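4.3 Prozessorentnahme mit der Handgelenkkamera — Versuchsablauf

Gültig für den Demontageplatz Todora, Handbuchstand 29. Juli 2018
Verantwortlich: Verena Aigner, Thaddäus Aigner

Der vorliegende Abschnitt beschreibt die Durchführung eines Einzelversuchs zur Entnahme eines Prozessors aus einem geöffneten Tischrechner. Er setzt voraus, dass die Kalibrierung nach Abschnitt 4.1 abgeschlossen und das Greifkraftprofil nach Abschnitt 4.2 geladen ist. Das zugrunde liegende Verfahren schätzt die Lage des Prozessors ausschließlich aus dem Bild der Handgelenkkamera; eine Werkstückdatenbank mit Sockelpositionen wird nicht verwendet.

4.3.1 Vorbereitung

1. Rechner vom Netz trennen und den Netzschalter bei abgezogenem Kabel einmal betätigen.
2. Gehäuse öffnen, flach in die Aufnahme einlegen und beidseitig klemmen.
3. Kühlkörper abnehmen. Rückstände der Wärmeleitpaste mit einem fusselfreien Tuch vom Wärmeverteiler entfernen.
4. Verriegelungshebel des Sockels lösen und die Andruckplatte vollständig aufklappen.
5. Kabel, die über dem Sockel liegen, zum Gehäuserand führen und dort fixieren.
6. Erdungsband anlegen und die Ableitung am Prüfpunkt kontrollieren.

Hinweis: Speichermodule dürfen gesteckt bleiben. Die Versuchsreihe Wultudov sieht bestückte und unbestückte Speicherbänke ausdrücklich vor, damit die Lageschätzung nicht von einer einheitlichen Umgebung des Sockels abhängt.

4.3.2 Anfahren und Greifen

7. Im Bedienprogramm Plattner die Betriebsart »Einzelversuch« wählen und die Versuchsnummer eintragen.
8. Vorposition anfahren. Der Abstand zwischen Fingerspitzen und Wärmeverteiler beträgt in dieser Stellung 50 mm.
9. Lageschätzung starten und das Ergebnis im Kamerabild prüfen. Die eingeblendete Kontur muss den Wärmeverteiler vollständig umschließen.
10. Absenken freigeben. Die Greiffinger müssen mittig über dem Prozessor stehen, die aufgeklappte Andruckplatte bleibt dahinter frei. 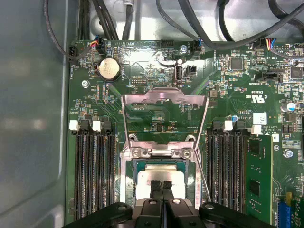 11. Greifer schließen und den Kraftverlauf beobachten. Erst nach der Meldung »Griff stabil« den Hub freigeben.
12. Prozessor senkrecht anheben und in der Schale ablegen.

Vorsicht: Seitliche Bewegungen unterhalb der Freigabehöhe von 17 mm können die Kontakte des Sockels verbiegen. Bei jeder Querbewegung in diesem Bereich ist der Versuch sofort abzubrechen.

4.3.3 Bewertung und bekannte Einschränkungen

Jeder Versuch ist als »entnommen«, »abgerutscht« oder »abgebrochen« zu kennzeichnen. In der Erprobung mit 118 Versuchen entfielen 35 auf die Kategorie »abgerutscht«. Nach der Auswertung von Liesl Hollenstein traten diese Fälle gehäuft auf, wenn Spiegelungen auf Platine oder Wärmeverteiler die Kantenerkennung störten — die Deckenbeleuchtung ist daher vor Schritt 9 auf die Stufe »gedämpft« zu stellen.

Abgebrochene Versuche werden nicht gelöscht. Sie gehen mit vollständiger Bildfolge in den Datensatz ein und sind bei Hannelore Steinbach zur Nachsichtung anzumelden.

Zum Zurücksetzen des Platzes siehe Abschnitt 4.4.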